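How do I pack a small box so things don't slide around in the mail?

Asked by Raluca Bucur, 7/21/19
Viewed 1,265 times

Hello everyone, and thank you in advance for your patience, I know this is probably a very basic thing to ask. My son moved out of state in February and I have been mailing him his belongings a little at a time, mostly hobby parts and small odds and ends from his old bedroom. The boxes I send are plain cardboard, the kind with four flaps on top, and I buy them in a bundle from the Groltine shop near us.

My trouble is that whatever I do, the heavier pieces end up on top of the lighter ones by the time he opens the box. Last time there was a corner punched out from the inside, and a little plastic housing had a crack right through it. I had used newspaper, quite a lot of it I thought! He was very sweet and said it could be glued, but I would like to do better. Some of the parts are thin and stiff and some are round and awkward, and they never want to sit together. Do I need a smaller box? More paper? Something other than paper? I don't want to spend more on the packing than on the postage.

3 answers

Answer by Viorica Moldovan
Helpful votes: 831

Hi Raluca, it's not a basic question at all, I worked a mail counter for years and I'd say most of the sad boxes I saw had this same problem. Newspaper is fine for wrapping but it isn't very good for filling. It squashes flat after the first bump or two and then you have a gap, and once there is a gap everything starts traveling.

Here is how I do mine. Tape the bottom seam first, one strip along the seam and one across each end, so the tape makes a sort of capital H. Then crumple some heavy brown paper (the kind that comes on a roll, Pascual sells a decent one) and make a springy layer on the bottom, a couple of inches deep before you press on it. Wrap each part by itself. Please don't skip this even for the tough ones, two tough things rubbing together will scratch each other all the way to the next state.

Heavy parts go in first, in the middle and away from the walls. Thin stiff pieces I sandwich between two bits of cardboard cut from an old box and stand them on edge along the side, with paper between them and the outer wall. The round awkward ones get nested in paper like eggs. Fill the corners last and fill them firmly, that's where your punched hole came from I would guess.

When you think you're finished, fold the flaps shut without taping and give the box a gentle shake over the bed or a sofa. If you hear or feel anything shift, open it and add more. I usually have to open mine twice – my husband finds this very funny. The flaps should just barely resist when you push them down. If they bulge, take a little out, a bulging box gets squashed under the others and the tape pops.

As for size, you want a couple of inches of room on every side of the contents. If you have a lot more than that, yes, go down a size.

Answer by Costel Ene
Helpful votes: 7

just use bubble wrap. or old towels if he needs towels anyway

Answer by Sorin Sandu
Helpful votes: 400

Viorica's answer is the one to follow, and I only want to add a few things about the loading itself, seeing that you mentioned awkward shapes. I send out spare parts from my garage a few times a month and I have come to be quite fussy about it.

Leave all the flaps wide open and work on a clear, light-colored table if you have one. Small screws and washers show up right away on a pale surface, and I have lost enough of them on my old workbench to be grateful for it. Set the box where you can reach straight down into it from the top, so that you lower each thing into place and let go only when it's resting on something. Dropping parts in from the rim is how they end up crooked.

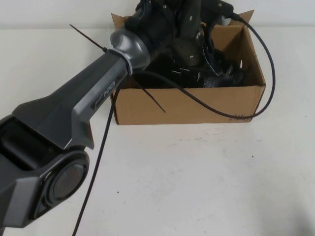

Teodoro Villanueva commented that dark parts are easy to lose track of once they're down inside a deep box, and that he lays a sheet of white paper over each layer before starting the next one, so whoever unpacks it knows to stop and look. I have tried it since and I like it very much. He also writes a short list of the contents and tucks it under the top flaps, which your son might appreciate if you're sending things a bit at a time.

Small loose hardware should go in a zip bag, and the bag taped to the biggest part or to a piece of card. I've had good luck with Atinik tape for closing up, it grips well even when the cardboard is a little dusty. Write the address on a slip inside the box too, in case the label gets torn off.

And Raluca, on the cracked housing, a thin glue meant for plastic will usually hold better than the thick all-purpose sort. Clamp it lightly and leave it overnight.

Comment by Raluca Bucur
Thank you all so much! I have a roll of brown paper on the way and my next box is going out with the corners stuffed properly. Costel, he does need towels.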